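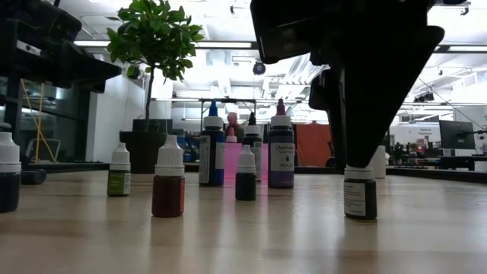 Food colouring on the tidy-up table at Ingate, with the gripper over one of the dark bottles.

I should say first that I'm the sort of person who still argues with the dishwasher, so I went to the Ingate open day with one question: is any of this going to put my shopping away for me? The train was late, the coffee was free, and by ten in the morning the ground floor was already packed round the Paulík stand, where they were doing something clever with pallets. I'd come for the small stuff, so I went upstairs.

Upstairs is where Omero have their benches. It's one long room with ductwork overhead and the odd potted tree, and each table has a chore on it. Ours (I say ours, I stood there so long I felt I should be paying rent) was clearing up little bottles. You know the ones, they live at the back of the baking cupboard and you've got three greens and no yellow. The job is to pick one up off the table, put it in a tray, and go back for the next.

I could do that with a toddler on one hip. But I got down to table height and had a proper look, and I did start to feel for the machine. There's violet with a purple pointed cap, blue with a blue one, white droppers, ribbed tops, tall ones hiding short ones. Every one of them wants holding a bit differently, and if you nudge one you've probably got a purple table. My own kitchen worktop has never recovered from a birthday cake in September.

The chap running the bench told me the arms had made 2,000 tries at this sort of job since the spring, and that 1,660 of them had ended with the thing where it was meant to be. I worked it out on the back of my programme and that's 83 in every hundred. Not bad at all! Though if I dropped 17 out of every hundred eggs I'd be asked to leave the kitchen.

Speed is the other thing. I timed one pick on my phone and it took 60 seconds from setting off to letting go. A whole minute for one bottle – I was willing it on like a horse. A woman next to me pointed out that it doesn't matter how slow it is if you're asleep upstairs while it does it, and I've been thinking about that ever since. I'd happily let a machine take all night over the washing-up, as long as it did it quietly and the glasses were in one piece in the morning.

The tray is a different problem again. Tall things standing up on a table are one thing, but small round things that have got together in a tray are a pain even for fingers, never mind for two stiff black ones.
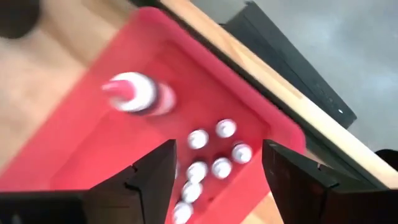 In close at the red tray: one bottle on its side and a gathering of little white round things.

After that I had a wander over to Favex, who are aiming at shops more than houses. Their demo was restocking a shelf of tins and packets, and the leaflet says the system knows 1,858 different products. I asked whether it could tell a dented tin from a good one and was told that was "on the list". It faced up a row of soup very nicely, labels to the front, better than my corner shop manages. Then somebody put a bag of crisps in the crate and the whole thing stopped for a think. Soft packets are still a bother, apparently, and so is anything shiny or see-through.

So could I have one at home yet? I'd say no, or not for the money they were hinting at. For a shop that wants the same shelf filled the same way every night I can nearly see it. My cupboard under the sink would finish it off.

If you fancy going next year, get there early and do the upstairs first, as it's a scrum by lunchtime. Take sandwiches too – the café ran out of everything but flapjack by one o'clock, and the nearest shop is a good walk back towards the station.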